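From: Jin-sol Joo
To: flement-players
Subject: Re: [flement-players] Column fire and the ford hexes in scenario 3

On Jong-dae Oh's question from this morning:

> We played the river scenario from the Flement box again and got stuck
> in the second turn. My supply column was in the ford hex and Sang-wook
> declared column fire from the ridge. He says the ford counts as open
> ground, so I get no shift. I say it's a water hex and the attacker
> loses one column. The rulebook has both sentences, two pages apart.
> Also, can a column that is halted in a ford be targeted twice in the
> same turn if the two attackers are from different brigades? We rolled
> a die for it and went on, but I'd like to know for next time.
>
> Jong-dae Oh

Sang-wook is right about the first one, at least under the second printing. The ford is a feature of the hexside and the hex around it keeps its own terrain. On the scenario 3 map both ford hexes are clear, so fire into them is resolved on the normal column with no shift. The water sentence you found is in the section on lakes and marsh, and it was written before the river maps were added. If you have the first printing there is no note there at all. The second printing has a short line in the margin that points back to the terrain chart. When the chart and the text disagree, use the chart.

The second question is harder. A halted column can be a target once per fire segment. Brigades don't come into it. But there are two fire segments in a turn, and a column that halts in the first is still halted in the second unless its owner pays to rally it. So it can be fired on twice in a turn, once in each segment, and both shots can come from the same brigade if that brigade has the ammunition.
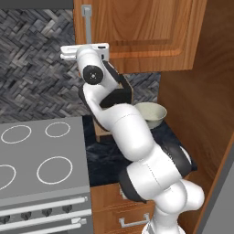
Where people go wrong is the rally cost. It's paid at the end of the first segment, before the second player declares anything, and it comes out of the command points you have left. If you spent them all on movement you can't rally, and the column sits there. I lost the Kang depot that way in February, against Ro-un Pyo, with 3 steps of supply still in the ford and the bridge two hexes away.

Jong-dae Ra keeps the errata file, and he has entry 40 down as covering halted columns. It does, but only for roads. Entry 112 is the one you want. It says "any passable hexside," and a ford is passable to everything except heavy guns.

One thing I'm not sure of is whether the Vekirska expansion changes this. It adds pontoon markers, and a pontoon placed on a ford hexside makes it a bridge for movement. I would read it as a bridge for halting too — that would mean no halt result at all on a roll of one or two — but the expansion rules never say so. Fastley did the translation and the original may be clearer. If anyone on the list has the original sheet, please type out the pontoon paragraph.

For your game I would let the result stand. If you replay it, keep two command points back on turn two and send the column over behind the infantry.

Jin-sol Joo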